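3.2. Le blanc de plan de travail et ses dénominations

On admet volontiers que le blanc ne pose pas de problème de nomenclature. Les fabricants de surfaces, eux, en vivent. Le catalogue Divura propose 40 blancs, dont aucun ne s'appelle « blanc » ; Cloltex, plus sobre, s'en tient à huit, mais leur adjoint des qualificatifs de finition (« velours », « brume », « porcelaine calme ») dont nous n'avons pu établir, malgré deux courriers restés sans réponse, s'ils désignaient une teinte, un degré de brillance ou une disposition d'esprit. La littérature technique antérieure, qui raisonnait en coordonnées colorimétriques, avait sur ce point l'avantage de la sécheresse.

Nous avons donc repris la distinction posée en section 2 entre dénomination de teinte (DT) et dénomination d'aspect (DA). Dans le corpus commercial, les DT pures sont minoritaires. L'acheteur qui commande un « Neige d'altitude » chez Divura reçoit un échantillon mat, et celui qui commande un « Neige » tout court reçoit un échantillon satiné légèrement plus jaune. L'altitude, dans ce système, retire donc du brillant et du jaune, ce qui se défend, mais ne figure dans aucune légende du catalogue. Stirkov a contourné la difficulté en numérotant ses références, puis l'a réintroduite en ajoutant des suffixes.

La seconde difficulté tient au voisinage. Un blanc n'est presque jamais nommé seul : il l'est à côté d'un autre, et c'est le plus grand des deux qui l'emporte. Nos informateurs, invités à désigner une même plaque posée successivement sur un fond crème et sur un fond bleuté, ont changé d'adjectif dans la majorité des cas sans s'en apercevoir. Plusieurs ont soutenu que la plaque avait été remplacée. L'un d'eux l'a soutenu jusqu'au parking. 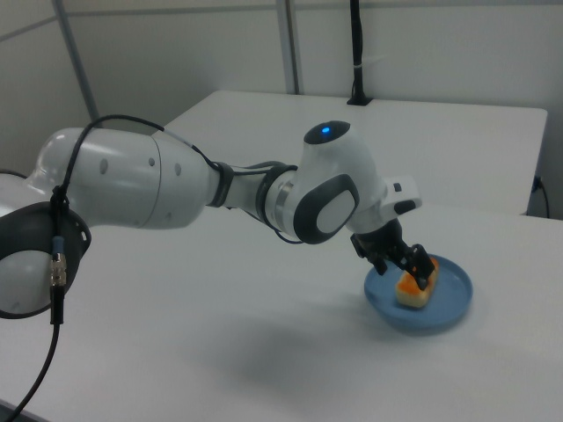
Figure 5. Plateau blanc et éléments blancs et gris foncé.

La brillance est le paramètre que les locuteurs nomment le plus mal et perçoivent le mieux. Interrogés sur deux surfaces de même teinte, l'une mate, l'autre polie, ils déclarent d'abord qu'elles sont identiques, puis qualifient la seconde de « plus propre », « plus froide » ou « plus chère ». Le français courant ne dispose guère que de « laqué » et de « brillant », et emploie le premier pour à peu près tout ce qui a coûté plus que le second. La figure 5 donne la mesure du problème : le grand segment cylindrique y est d'un blanc lisse et brillant, le plateau qu'il surplombe est blanc lui aussi, et l'on voit mal quel couple de termes du catalogue Cloltex permettrait de commander l'un sans risquer de recevoir l'autre. Le collier gris foncé, à l'extrémité du segment, se nomme sans effort, privilège ordinaire des gris foncés.

Le guide Wada recommande, pour cette raison, de ne jamais nommer un blanc sans préciser son support. La règle est saine et son application, désastreuse. Elle a produit des formules comme « blanc cassé sur blanc franc, chant blanc », relevée telle quelle sur un bon de commande de décembre, et que le service des livraisons avait annotée d'un point d'interrogation, puis d'un second, d'une autre encre. La commande a été honorée en gris clair.

On notera enfin que « cassé », DA la plus fréquente du corpus oral, n'y reçoit aucune définition stable. Pour les poseurs, il désigne un blanc auquel on a ajouté du jaune ; pour les vendeurs, un blanc que le client a déjà refusé sous un autre nom. Les deux emplois coexistent dans la même boutique et parfois dans la même phrase. Nous les avons codés séparément (CASSÉ-1 et CASSÉ-2), au prix d'un accord interjuges que la section 4 présente avec toute la pudeur requise.

Le cas de « pur » est traité avec celui de « vrai », dont il partage la distribution et l'optimisme.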